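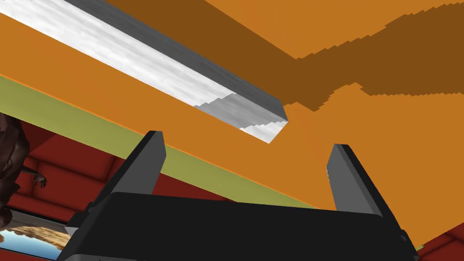 Orange surface, black gripper with dark grey fingers. Strong colour behind dull parts.

Painting a tabletop orange – quick guide
13 December 2019

Did my old desk top last April and people keep asking how, so notes. Bright orange is a pain to get even. Grey and white forgive you, orange doesn't.

What you need

Flamard satin in whatever orange you like (I used one small tin)
Skillus foam roller, the short one, plus a spare sleeve
Grey or white primer. White gives a brighter finish
Sandpaper, 200 grit or near enough
Masking tape, old sheet, sugar soap, lint-free cloth

Mine is 1005 mm long and one tin did all 3 coats with a bit left in the bottom. Bigger top, buy two and mix them in a bucket first. Tins from different batches don't match, learnt that one on a shelf.

Prep

Wash with sugar soap. Rinse. Leave it overnight. Then sand the whole top, edges as well, until the shine has gone. You don't need bare wood. Wipe the dust off with a damp cloth, wait, wipe again.

Fill any dents now. Masuto filler is fine, goes off in under an hour in a warm room. Sand flush. Run your hand over it with your eyes shut, you'll feel what you can't see.

Prime

One coat, thin. Let it dry properly, check the tin for times. Light sand, wipe. If old stain is coming through do a second coat, don't try to bury it in orange. Won't work.

Paint

Stir for ages. The pigment sits at the bottom and if you skip this teh first coat comes out peachy.

Load the roller, roll most of it off on the tray. Go along the length, then across, then one last light pass along the length – no pressure. Do the edges first so drips get rolled out on the top.

First coat looks awful. Patchy, streaky. Leave it alone. Second is better, third is the one. Sand very lightly inbetween, by hand, no machine.

Drips: if it's still wet, roll it out. If it's gone tacky, walk away and sand it tomorrow.

Finish

Clear water-based varnish, two coats. Oil ones go yellow, which muddies the orange. Urquijo do a matt one that hides scratches quite well, pricey though.

Then wait. Dry isn't hard. I put a lamp back on mine after two days and it left a ring. Give it a week before anything heavy, longer for hot mugs.

Wash the roller straight away or bin it.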